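Keeping Newspapers and Clippings at Home
Household Guidance from the Clultura Press Archive

Many households hold a small collection of newspapers. It may be the issue printed on the day a child was born, a run of a local weekly that has closed, or the working clippings of a relative who reported for a living. The Archive receives such collections every June, when our donation desk reopens, and a good number arrive in poorer condition than they need to. The following guidance is intended for readers who wish to keep newsprint at home with ordinary supplies.

Choosing a place

Newsprint is inexpensive paper and it ages quickly. Light turns it yellow, heat makes it brittle, and damp encourages mold. Attics and basements should be avoided wherever possible. An interior closet on the main floor of the house is usually the best choice, on a shelf at least 6 inches above the floor and well away from water pipes.
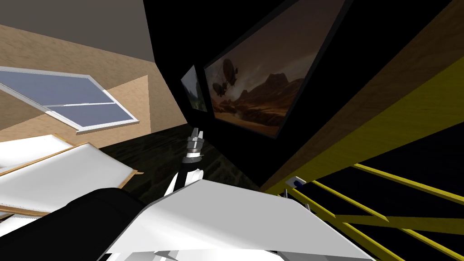 Garages are unsuitable for the same reasons, and also attract mice and silverfish. If a garage must be used for a short period, place the papers in a lidded box and check the box weekly.

Do not display an original front page in a room that gets daylight. Have a copy made on good paper and frame the copy. The original should go back into its folder the same day.

Handling

Wash and dry your hands before touching old newspapers. Cotton gloves are not recommended, as they catch on torn edges and make it hard to feel the page. Clear the kitchen or dining table, wipe it, let it dry fully, and lay down a clean sheet. Keep food, drinks and ink pens off the table. Use a soft pencil for any notes, and write them on the folder.

Support a full-size page from beneath with a sheet of poster board when moving it. A page that has been folded for many years should be opened slowly, one fold at a time, and should not be bent back against the crease. If it cracks, stop and leave it folded.
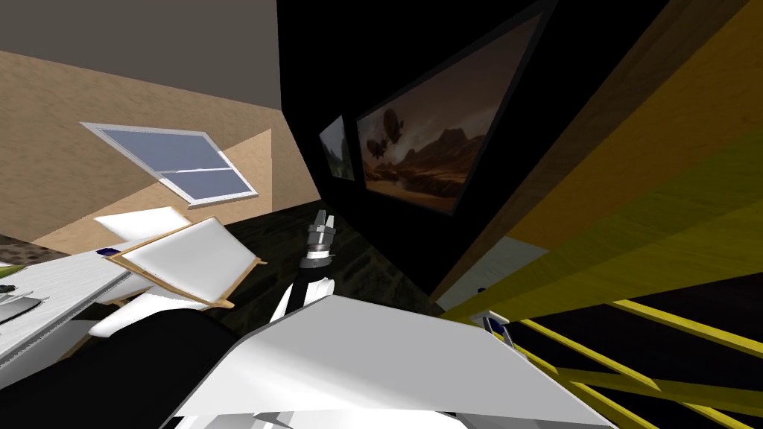 Remove paper clips, rubber bands and straight pins before storage. A rusted clip should be eased off with a strip of thin plastic slid between the metal and the paper. Staples may be lifted from the back with a dull table knife. Old adhesive tape should be left where it is. Pulling it away almost always takes the print with it, and household solvents will spread the stain.

Folders and boxes

Folders and boxes labeled "acid-free" are sold by most office and craft suppliers. Fold a full-size newspaper once only, along the fold it already has, and store it flat. Place no more than 2 issues in a folder. Clippings should be kept apart from photographs and letters, which they will discolor if left in contact.

Label each folder in pencil with the name of the paper, the date of the issue and the page number. A clipping without its date loses much of its value to researchers. When the Hadness family collection came to us it contained 17 envelopes of clippings, of which only 2 carried the name of a newspaper. The rest were identified by comparing typefaces and advertisements with our bound volumes, and that work occupied one member of the staff for most of a winter.
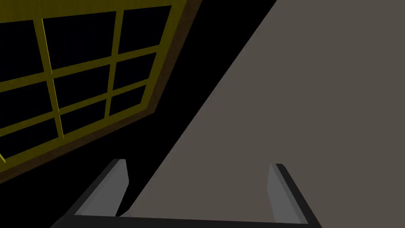
Window with a yellow grille in a dark brown frame.

Do not laminate newspapers. Lamination seals the acid into the paper and cannot be undone without serious damage. Photo albums with sticky pages should also be avoided.

Making copies

A household scanner is adequate for clippings. Scan in color at a high setting, even when the item is black and white, and place a sheet of black paper behind the clipping to keep the print on the reverse from showing through. Full pages may be photographed on the floor in even light, with the camera held level. Give each file a name that matches its folder.

Keep one set of copies on the home computer and another set elsewhere, for example with a relative.
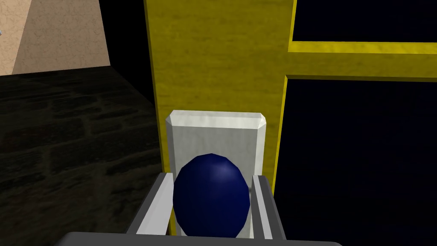

Remedios Llorente
Head of Collections Care, Clultura Press Archive

Wet newspapers

If newspapers become wet, do not try to separate the pages. Wrap the bundle loosely in wax paper, seal it in a plastic freezer bag and place it in the freezer as soon as possible. Frozen bundles may be kept until advice can be obtained. Papers that are only slightly damp can be laid out on white paper towels in a room with a fan running, the fan pointed away from the table. Change the towels as they take up moisture. Hair dryers and ovens must not be used.

Moldy papers should be sealed in a bag and kept apart from the rest of the collection.

Offering a collection

Readers who hold issues of the Jorgate or Yokoyama papers are invited to write to the donation desk before discarding any of them, whatever their condition. Please send a list of titles and dates first. Material should not be mailed until the desk has replied.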